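Sorport opens talks on equal access to public places

Saturday, August 2, 2025

The town of Sorport has started a series of open conversations about discrimination in its parks, shops and streets. The first evening was held at the Neagu library, and 67 residents came. 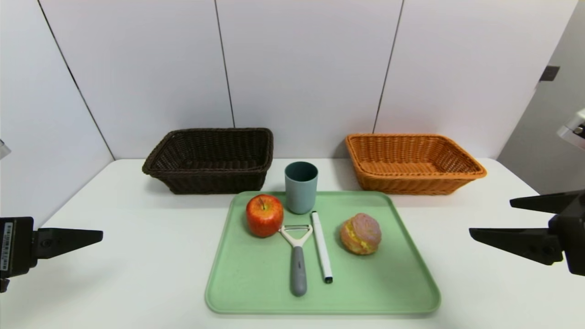
Many of them spoke about being followed in stores or stopped without a reason on the waterfront. The talks were proposed in April, in a letter signed by 209 people.

The local group Tetico leads the meetings and has trained 12 residents to guide the small tables. Each table has a simple rule: one person speaks, and the others listen until the end.
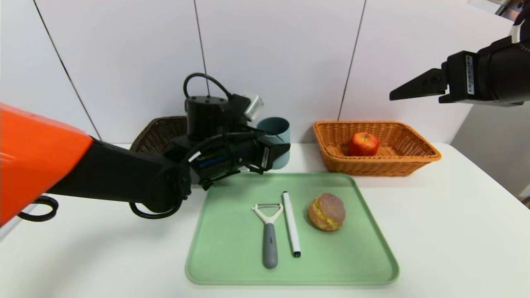

Who can take part? Everyone who lives, works or studies in Sorport is welcome, and entry is free.

Tetico will also publish a list of 25 books and films for those who wish to learn more at home.

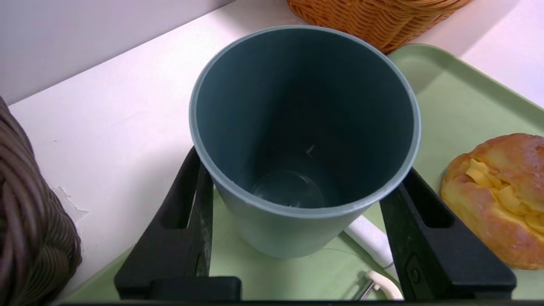
Next meeting

The second conversation will be at the Lemeo community hall, and its subject is fair treatment in housing.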